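New fingertips for the Maglaya arm
Posted 2024-11-20 by Laurier Petrenko

If you stopped by our bench at Gadard this week and wondered why I was crawling around under the table, it was the gripper. It had started letting go of things early, mostly cord and other soft stuff, and I finally gave up blaming the software and got out the hex keys.

The pads were worn smooth. We swapped them at 59 days last time and I let this set go to 100, so that one's on me. The new ones came from Plondico's shop over in Dararthorpe and took 11 minutes to fit, plus a good while hunting for a screw I dropped (found it in my shoe!).
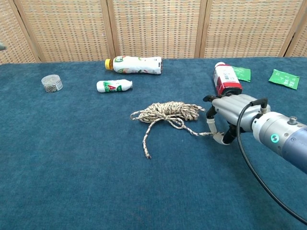 Rope is my favorite check after a pad change – it's squirmy, it never lies the same way twice, and a bad pad shows up fast. I close the fingers slowly, let the arm take up a little slack, then watch the grip force on the screen. I also leave the cable plenty of loop at the wrist, after pulling a connector half out last spring.

Two pads are still in the drawer, and I've asked for more before December. If you run the arm on an evening shift, please write your hours on the sheet by the door – yes, even the short ones.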